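Subject: Re: [clulbridge-list] Cold wash and the new detergent sheets

On Sunday at 9:14 pm, a list member wrote:
> We switched to the Nevari sheets in January and I'm not going
> back. Everything comes out clean at the coldest setting, even
> kitchen towels, and the box says 400 loads a year saves a
> household a fortune on hot water. Why is anyone still buying
> the jugs?

Because the jugs work on grease, at least in my house. I went through a 37-sheet box of the Nevari before giving up on it. Shirts were fine. Sheets were fine. Kitchen towels came out smelling like the pan they had wiped, and a second cold wash didn't change that.

Also, who does 400 loads a year? I do three a week when the kids are home. Whatever that "fortune" is, it's figured for somebody running a motel. 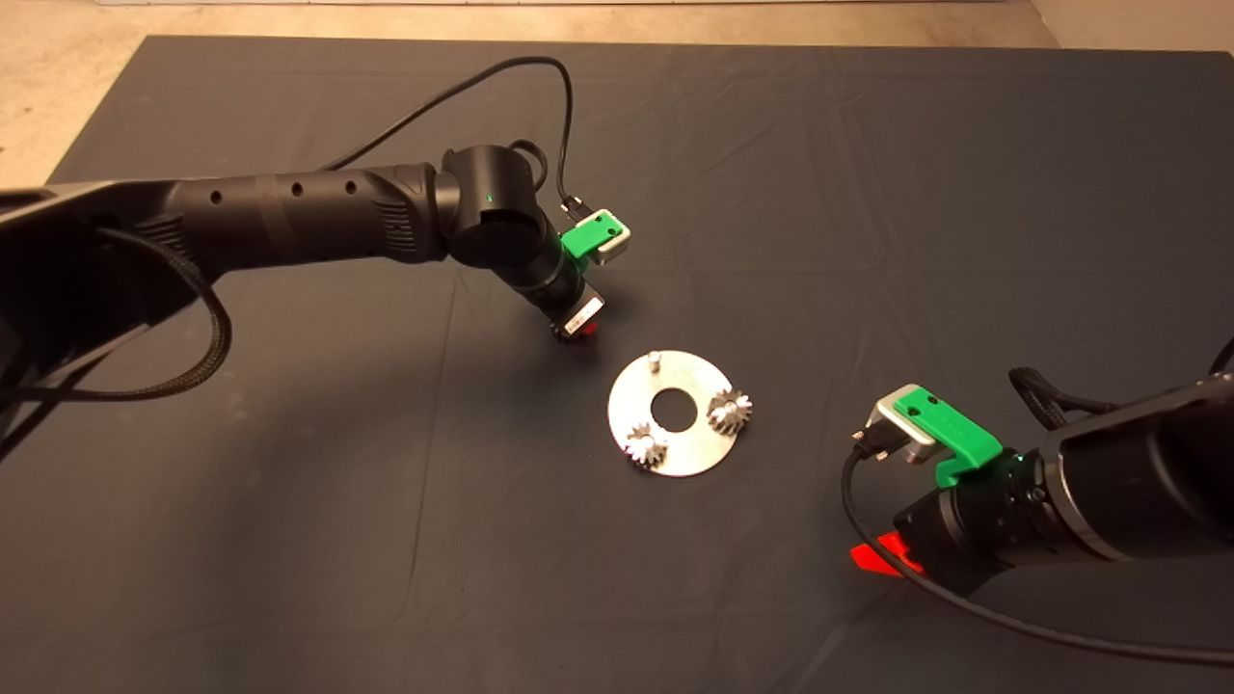 I'd want to know what water they tested with. Ours in Nullholm is hard enough to leave a crust on the kettle, and a sheet that does well in soft water may do very little here. I wrote to ask and got back a coupon for 17 percent off — no answer about the water.

The Nasr powder costs less per load if you ignore the scoop, which is far too big, and fill it halfway. I still run towels warm. If someone on the Clulbridge side has softer water and greasy towels, try one load each way and post what you get. I'm willing to be wrong, but I'm not buying another box to find out.

(Archive message 1284 has the old thread on vinegar. I didn't believe that one either.)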